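The Clullow manuscript came to the department in 1998 in a box marked Sundries. It held 445 leaves, unbound, in the hand of a copyist who signed himself only as Ferkik. The text was a commentary on a lost treatise on right conduct. The treatise survived in quotation, a line or two at the head of each section, and the commentary ran beneath it in smaller script.

Ilse Vandenberghe was assigned to establish the order of the leaves. The copyist had numbered the sections but left the leaves unnumbered, and he had used the number 9 twice. The first section 9 dealt with the duties of a son to a father. The second dealt with the duties of a student to a teacher, and it quoted the same line of the treatise.

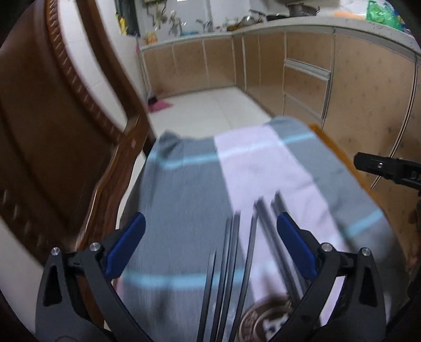
She wrote to Arnout Schouten, who had edited the Tiwari fragments, and asked whether a duplicated number was known elsewhere. He replied in July. Duplication was common, he wrote, and was usually corrected by the next hand. He advised her to print the second section as 9a and move on.

She compared the two again. The ink was the same. The ruling was the same. In the second, the quoted line lacked its final word – the word for "obey" – and the copyist had left a space of the correct width.

Sem Verhoeven, who was setting the type, asked what should go in the space.

"Nothing," she said. "Measure it and leave it."

He measured it. The edition listed both sections as 9, with a note of one sentence giving the width of the gap. Schouten reviewed it the following year and called the numbering an error.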